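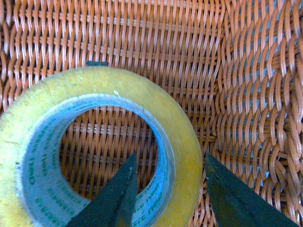 Clear packing tape has gone yellow, can I still use it for moving boxes?

Asked in Home and Moving, Waterley area. Viewed 1,383 times. 3 answers.

Hello everybody. We are moving to a smaller flat in September and I am collecting together all the packing things we have. In a wicker basket in the hall cupboard I have a large roll of clear packing tape which I think is left from our last move, so it is 6 years old. When it was new I remember it as quite transparent. Now the roll looks yellow, a little green on one side and more like honey on the other. It is still almost full, so I do not like to throw it away.

I have tried a short piece on a cardboard box from Corrigan (the shoe shop). It held, but when I pulled it off it made a thin strip and split along the length, and I could not find the end again for ten minutes. My questions are:

Is the yellow colour a sign that the glue is finished?
Can I use it for heavy boxes, for example books, or only for light things?
Is there a better place to keep tape than a basket in a cupboard? The cupboard is next to the hot water tank, if this is important.

I thank you in advance. I have read the older questions about tape but they are all about marks on windows.

Edited to add: it is ordinary plastic tape, not paper tape. There is green printing on the cardboard ring inside but it does not say anything about the type of glue.

Answer 1 (accepted, 14 votes)

The colour alone does not tell you very much. Many clear tapes look yellowish on the roll, even new ones, because you are looking through hundreds of layers of glue at one time. Pull off one piece and put it on white paper. If the single layer is still clear, the colour was mostly from the thickness. If the single layer is also yellow, the glue has aged.

The splitting worries me more. It can happen when the edge of the roll has been knocked, and then every turn begins to tear at the same place. Look along both edges for a small cut. If you find one, unroll past it and try again. If there is no cut and it still splits everywhere, the plastic is probably brittle and I would not use it for books.

A test you can do at home: close an empty box with it, press the tape well with your hand, and leave it until the next day in the room where the boxes will stand. Then put in some weight and lift the box a little way above the floor. If the tape lifts at the ends, keep the roll for light boxes such as bedding and lampshades. For books I would buy new tape in any case and put two strips on the bottom, with one more across the middle.

About the cupboard, yes, I think the tank is important. Warm air makes the glue soft and it creeps out at the sides, then dust sticks to it. The basket is fine, but move it to a cooler place away from the sun. A drawer in the bedroom is enough.

For the lost end, fold over a centimetre of tape each time you finish, or stick a bit of paper under it.

Comment from the asker: Thank you, I did the white paper test. One layer is almost clear, only a little yellow. I found a cut in one edge and after I passed it the tape comes off in full width. I will do the box test tonight.

Comment: Same with my roll from Girnanis, the cut went quite deep, I lost perhaps a quarter of it.

Answer 2 (3 votes)

Just buy new. Tape is cheap, your plates are not. We used old tape when we moved to Lultthorpe and the bottom of one box opened on the stairs.

Answer 3 (0 votes)

If the roll is cold it will split more. Put it in a warm room for some hours before you use it. I do not know about the yellow, mine is brown.

Comment: The asker's cupboard is already warm, see the question.

Comment: Sorry, I read too fast. Then it is something else.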